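Failure demos finally paid off

I've been grumbling about our checkout task since December, so let me have a happy post for once. It works! Well, it works a lot better than it did, and the reason is so simple that I keep going back to check the logs.

Quick catch-up if you skipped the earlier posts. The job is to take snacks from a basket, get each barcode read, and set the pack down on a tray. Picking was fine early on. The trouble was always the scan. Our policy, Vevgate, learned from 889 teleoperated demos, and nearly all of them were clean: grab, present, beep, done. So when a pack came up with its code facing the wrong way, the arm would wave it at the scanner exactly the way it had been taught, hear nothing, and put it on the tray anyway. Very confident, very wrong.

The fix came out of a Kunon workshop paper I'd had sitting in a tab forever. You collect a small extra set that starts after something has already gone wrong, and you only record the recovery. Bad grip, wrong face, missed beep, go. No clean runs in it at all. We recorded 30 of those over two afternoons and mixed them in so that they made up a fifth of every training batch (way more than their share, I know).

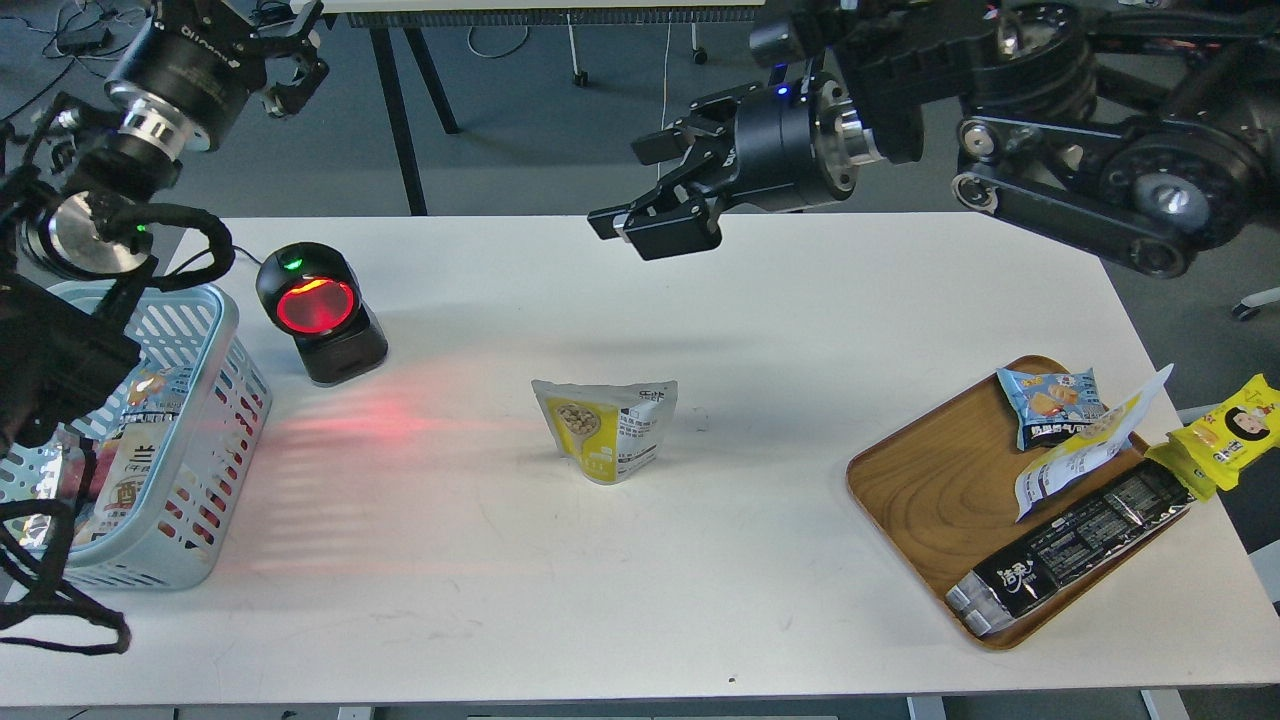

Bundgaard wrote back to my draft of this post to say that the oversampling is probably doing most of the work, and that I should run the same ratio with 30 ordinary demos before getting excited. Fair! That run is in the queue. My bet is still on the recoveries, partly from watching the rollouts. The arm now turns the pack and tries again, which the old policy did maybe never.

Numbers, such as they are: out of 20 trials per policy, the old one got a proper scan in six and the new one in 15. Same 2,000 extra training steps for both, so it isn't just more time on the GPU. Small trial count, one table, one scanner. I'd love to see it on another setup.

Soft pouches are still a pain. They fold in the grip and the code folds with them, and no amount of retrying helps much there. I'm going to try setting the pack down on the table and regrasping it from the other side, using Flotier for the grasp proposals. More when I have it running.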